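Wedthorpe 自习室噪声问题调查与改善建议
课程项目报告
小组成员:Nest Dafis、Declan Dawber
提交月份:九月

一、选题背景

Wedthorpe 自习室位于 Staltum 教学楼一层,由旧食堂改建而来。改建时保留了原来的瓷砖地面和整排大窗,只加了书架、长桌和照明。使用者多年来一直反映房间太吵,但管理方收到的意见大多很笼统,常见的写法是“回声大”或者“坐不住”,没有说明声音从哪里来、什么时候最严重。

我们两人都是这间自习室的常客,选这个题目时的想法比较简单:先弄清楚哪些声音最干扰人,再看在学生项目能承担的费用之内可以做些什么。课程给每组的材料经费上限是200镑,所以更换地面、加装吊顶这类工程从一开始就不在讨论范围内。

二、调查方法

调查分问卷和现场测量两部分。

问卷放在自习室入口处的桌上,同时在年级群里发了电子版,内容一致。问卷共一页,要求填写者按干扰程度给几类声音排序,并注明自己通常坐在哪个区域、什么时段来。最后留了一栏自由填写。回收有效问卷81份。字迹无法辨认的,以及所有选项都选同一个答案的,没有计入。

现场测量使用学院声学实验室借出的声级计。我们在房间平面图上标出14个测点,覆盖靠窗区、中间长桌区、书架之间和入口附近。每个测点分别在上午十点、下午三点和晚上七点各记录一次。测量时人坐在旁边的座位上,声级计放在三脚架上,高度与坐着的人耳朵大致齐平。

测量期间同时填写观察记录,写下能听到的声音种类。Declan Dawber 负责读数,Nest Dafis 负责记录。两人中途没有交换分工,以免判断标准前后不一。

三、调查结果

1. 主要干扰声

问卷里排在第一位的是椅子拖动的声音,其次是谈话声,再次是门。空调和室外车辆排名靠后,这和我们开始时的预期有出入。开题时我们以为窗外的 Cumthorpe 路会是主要问题,还专门留了一节准备写交通噪声,后来这一节删掉了。

自由填写栏里有几条意见值得单独列出:
“晚上人少的时候反而更难受,谁站起来都听得一清二楚。”
“书架后面好一些,但是没有插座。”
“门关上的那一下最吓人。”
“希望能换成软一点的椅子脚。”

2. 时段差异

下午三点的整体声级最高,晚上七点最低。但是从观察记录看,晚上的突发声更明显。房间安静时,椅子拖动和关门的声音与背景之间的落差更大,因此更容易打断注意力。问卷中抱怨椅子声的人,也有不少注明自己是晚上来的。

3. 位置差异

书架之间的测点读数普遍较低,书本和木质层板起到了一定的吸收和遮挡作用。靠窗区读数偏高,玻璃和瓷砖两面相对,声音来回反射。入口附近的读数波动最大,和门的开合次数直接有关。

4. 混响

我们没有专业的混响测量设备,只用拍手录音的方法做了粗略比较。录音显示,房间中部的声音衰减明显慢于书架之间。这一结果只能用来比较位置,不能当作正式的混响时间。

四、问题分析

把问卷和测量放在一起看,噪声来源可以分成两种情况处理。

第一种是结构传声和撞击声,包括拖椅子、关门、往桌上放重物。这类声音产生在物体接触的地方,最有效的办法是在接触处加一层有弹性的材料。墙面吸声对它们的作用有限。

第二种是空气声,主要是谈话和翻动物品的声音,问题在于房间里硬表面太多。处理办法是增加吸声面积,或者用家具把大空间隔开。薄的吸声材料对中高频较有效,对400赫兹以下的声音帮助不大。男声谈话的低频部分、空调的嗡声都有相当一部分落在这个范围里,所以即使贴了墙板,也不应期待房间会变得像录音室一样。

还有一点与材料无关。自习室没有明确的谈话区,小组讨论和个人自习混在同一张长桌上。这属于管理安排,本报告在建议部分会提到,但没有做进一步研究。

五、材料比较

我们比较了四种容易买到的材料:毛毡、橡胶、泡沫和软木。比较时考虑价格、耐磨程度、安装难度、清洁和外观。

毛毡价格最低,用作椅脚垫时安静效果很好,但在瓷砖地面上容易积灰,边缘会起毛,脱落后还会在地上留下胶印。橡胶耐磨,缺点是摩擦力大,椅子不容易推动,有人会索性把椅子抬起来再放下,撞击声反而更重。部分橡胶垫还会在浅色瓷砖上留下黑印。

泡沫适合贴墙,吸声效果在四种材料中较好。问题是不耐碰,放在人经常经过的高度很快就会缺角,而且需要确认防火等级。我们向 Naylor 建材店询价时,店员提醒说公共房间使用的泡沫必须附带防火证明,有证明的型号价格高出不少。

软木取自栓皮栎的树皮,树木不需要砍伐,树皮剥下之后会重新生长。它的内部由大量充有空气的封闭小室组成,受压后能够回弹,因此适合做减振垫片。它也可以切成薄板贴在墙上,兼作告示板。软木的吸声能力不如同厚度的多孔泡沫,这是封闭小室结构决定的,声音不容易进入材料内部。它的长处在于隔振和耐用,表面脏了可以用湿布擦。颗粒压制的软木边角处容易掉渣,裁切时要用锋利的刀,分几次划开,一次用力切断常会把边缘扯坏。

软木块的颜色为浅褐色,表面带斑点,长方形的小块拿取和摆放都很方便。

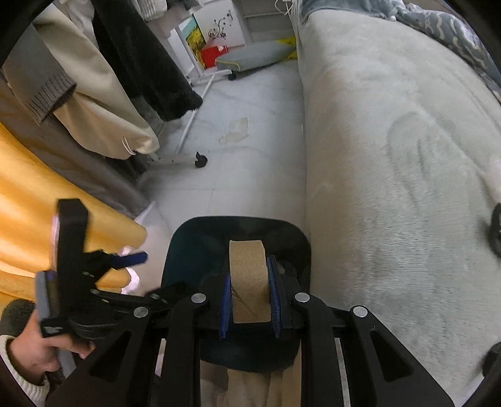 六、建议

按照费用和见效快慢,我们提出以下做法。

1. 给所有椅脚加装软木垫片,瓷砖地面清洁后再装。垫片用胶固定,外面套一层可更换的护套,磨损后只换护套。
2. 入口的门加装缓冲闭门器,门框接触面贴密封条。这一项需要物业同意。
3. 靠窗区对面的墙上安装软木告示板,高度从桌面以上开始。板后留出空隙,可以改善对中频声音的吸收。
4. 把现有书架中的一排移到入口和长桌之间,不需要购买材料。
5. 在靠近入口的一侧划出允许小声讨论的区域,并在桌上放标牌。

如果经费只够做一项,我们建议先处理椅脚。问卷中它排在第一位,施工也最简单,不影响自习室开放。

七、不足之处

问卷由填写者自愿参加,对噪声不在意的人可能没有兴趣填写,所以结果可能偏向不满意的一方。测量安排在学期中,没有覆盖考试周。考试周人数更多,谈话声可能更少,情况也许不同。

材料比较主要依据产品说明、店家介绍和我们自己的手工裁切经验,没有在实验室里做对照测试。椅脚垫片的使用寿命也没有数据。下一届同学如果继续做这个题目,可以先选一张长桌旁的椅子试装,过一个学期再检查磨损。

八、分工与致谢

问卷设计、观察记录和第三部分由 Nest Dafis 完成。测量、询价和第五部分由 Declan Dawber 完成。其余部分共同撰写。感谢声学实验室借出声级计,感谢填写问卷的各位同学。

附录

附录一:问卷原稿
附录二:测点平面图
附录三:各时段读数表
附录四:Naylor 建材店报价单(价格不含运费)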